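HOME MANAGEMENT 1
Unit 5: Table Work and Kitchen Sorting
Handout for students
Instructor: Marietjie Magagula
Revised 5/6/25

Bring this handout to both practical sessions. The reading for the unit is chapter 5 of the Mokgethi course reader, and the storage terms used below are the ones in that chapter. The written sheet is due at the start of the next unit.

1. What the unit covers

Last unit dealt with cupboards and dry storage. This one deals with the table: what gets put on it, where each thing goes afterward, and how to clear it without doing the same work twice. We use small groups of ordinary items, mostly light plastic dishes, bottles, and pieces of fruit.

You will be asked to do three things in the practical. Sort a mixed table by type. Clear it in a sensible order. Write down the order you used and where you would change it.

2. Terms

Serving ware: plates, bowls, and cups that food or drink is served in.

Prep ware: colanders, cutting boards, mixing bowls. A colander often ends up on the dining table with washed fruit in it. For this course it is still prep ware and goes back with the prep ware.

Condiment: a sauce or seasoning that comes to the table in its own container. Ketchup, mustard, and salt all count.

Loose item: anything small that is not in or on a container. A single berry or a slice of fruit on the bare table is a loose item. So is a bottle cap.

Stray: an item that is on or in something it does not belong with. Students mix this up with loose item every year. A loose item has no container. A stray has the wrong one.

3. Looking before you touch

Most of the time lost in this exercise is lost in the first minute. Students pick up the nearest thing, carry it to the sink, come back, and then find that the next thing could have gone with it. Stand still first. Find the largest piece on the table and check whether anything is resting on it. Then find the containers that could carry other things. Then find the loose items.

A large plate with a bottle lying on it is a common start. The plate cannot be moved safely with the bottle on its side, as it will roll. Take the bottle off, stand it up, and deal with the plate after that.

In the mixed table for this section, the ketchup bottle is the stray and the strawberries and the orange slice are the loose items. The green colander is prep ware. The large plate and the pale green cup are serving ware. 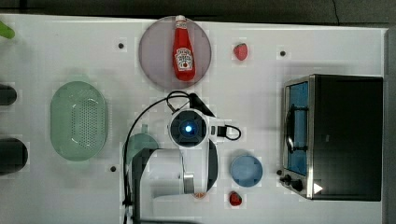

4. Order of clearing

Use this order unless you have a reason to change it. If you change it, say so on your sheet.

Step 1. Remove strays. Lift the item with one hand and hold the dish under it with the other. Set bottles upright with the cap closed.

Step 2. Collect loose food. Fruit that is going to be washed goes in the colander. Cut fruit goes in a separate dish, because the juice spreads to everything under it.

Step 3. Move condiments. Wipe the neck and the base of each bottle before it goes back. Check the label for storage directions and follow them.

Step 4. Stack serving ware. Largest plate on the bottom, smaller plates on top. Cups are not stacked on plates in this course. Carry them separately.

Step 5. Move prep ware. The colander goes last if it is holding fruit - you will want it near the sink by then.

Step 6. Wipe the table. Start at the far side and pull toward you. Lift anything that stays on the table and wipe under it. If the table has holes or joints in the surface, go over these a second time with a folded corner of the cloth.

5. Notes on materials

Translucent plastic plates show grease less than glass does, so check them by touch. Run a dry finger across the middle after washing. If it drags, the plate is clean. If it slides, wash it again.

Dishes with small holes should be rinsed from the outside in. Rinsing from the inside pushes bits into the holes, and they dry there.

White tables stain from tomato and from berries. Use a damp cloth right away and no scouring powder. The Hotmont cloths in the drawer are for tables only. The Kamel brushes are for dishes. Please do not swap them.

6. Written sheet

One page, by hand or typed. Include:

The items you had, grouped by type, using the terms in section 2.
The order in which you cleared them.
One place where you went back for something, and what you would move earlier next time.
Any item you were unsure how to group. Give both groups it could belong to and choose one.

Full sentences for the last two, please. The first two can be lists.

7. Before the next session

Read the pages on drying and air flow in the Mokgethi reader. Bring a clean dish towel and an apron. Long hair tied back, as usual. Students who missed the cupboard practical can make it up in December - put your name on the list by the door.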